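Prakska to Open Hotel Supply Warehouse in Lasitz

LASITZ, January 12, 2024 - Prakska, a supplier of linens, room amenities and breakfast goods to small hotels and guesthouses, will open a second warehouse in Lasitz in May. The building has 710 pallet spaces and will serve customers who now receive deliveries from the company's original site.

The company supplies 570 hotels, inns and bed-and-breakfasts. Most have fewer than 40 rooms and order in small amounts, often weekly. Orders from the Lasitz warehouse will ship the next business day. Current delivery time for the same customers is three to four business days.

"Small properties don't have storage space," said Ivone Medeiros, managing director of Prakska. "They keep a closet's worth of stock and reorder when it runs low. A late truck means a guest room without towels or a kitchen without coffee."

Prakska will hire 33 people for the new site, including drivers, pickers and two customer service staff. Applications open in the spring. Warehouse software will be provided by Lesidex, which already handles inventory at the first location.
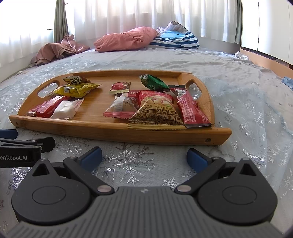 Wrapped snacks on a bamboo serving tray.

The Lasitz warehouse will carry the full Prakska catalog of sheets, towels, bath products, cleaning supplies and packaged food. It will also stock the Kırmızıgül line of cotton bathrobes and slippers, which until now has been available by special order only. Minimum order size will stay the same for all customers.

"We asked our customers what they wanted, and the answer was a shorter wait," said Simin Ebrahimi, head of operations. "Prices came second."

Existing accounts in the Lasitz delivery area will be moved over automatically. Account numbers, payment terms and price agreements will not change. Customers will receive a letter with their new delivery day before the opening.

About Prakska
Prakska is a privately owned wholesaler of supplies for independent hotels and guesthouses.

Media contact: Simin Ebrahimi, Prakska press office

We use cookies to improve your experience on this site. By continuing to browse, you agree to our use of cookies. Accept | Manage settings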